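Filtari Kerb Set: data card and workplace notes
Simulated pavement routes for the delivery robot programme at Bena
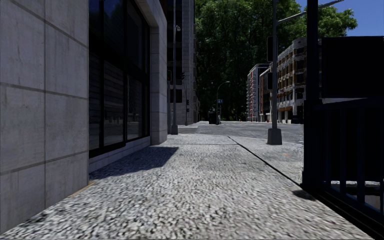

The Filtari Kerb Set was prepared to support the move from hand-pushed parcel trolleys to supervised pavement robots at the Bena city depot. It is issued together with these notes because the change affects the daily work of the walking couriers as much as it affects the machines. Each route is a rendered street in which a robot's planned path can be tested before a courier is asked to supervise it. Crossings receive the most attention. At a corner with signal heads on several poles, and with the shadow of a building lying across the speckled paving on the approach, the courier at the desk must be able to tell which signal applies and where the pavement ends. Seams in the paving are rendered as well, as a dark line can be mistaken for a kerb.

Contents

The set holds 100 routes. Of these, 85 are released for training and the remainder are held back for acceptance checks. Thirty-one of the released routes include at least one signalled crossing. All streets are simulated. No recordings of couriers, customers or members of the public are included, and none may be added under the present terms.

Route files are grouped by district and then by length. The Flemitz district was rebuilt for version 2 after couriers reported that ledges and railings next to the pavement were missing from the first release.

Who prepared it

The street models were built by Afridi under contract. Zarmeena Rana led the route design and Rizwan Bukhari was responsible for labelling. Halfdan Stougaard represented the depot's couriers throughout and reviewed every crossing. His written comments are kept in the notes folder, unedited.

Changes to work at the depot

Couriers on the programme spend part of each shift at a supervision desk and part on foot. The desk role consists of approving crossings, answering stop requests and recording the cause of each stop. The walking role remains for stairs, signed deliveries and any address where a robot cannot wait safely.

Staff who tried the desk role raised two matters. Long periods of watching were found to be more tiring than walking, and desk periods have been shortened in response. Several couriers also felt that their knowledge of the streets was being used without credit. Route notes now carry the name of the courier who supplied them, unless that person asks otherwise.

Stop records are kept for route improvement. They may not be used to assess individual staff - this condition applies to every user of the set, including contractors.

Known limits

Rain, snow and night conditions are not covered. Distant objects at street level may be too small or dark to identify, and labels for these are marked uncertain. Results obtained on the set do not replace a supervised walk of the real route.

Contact

Questions on the data should be sent to Sobia Orakzai. Questions on rotas, training or the use of stop records should be sent to Kirsty Kerslake at the depot office. The next review is planned for December.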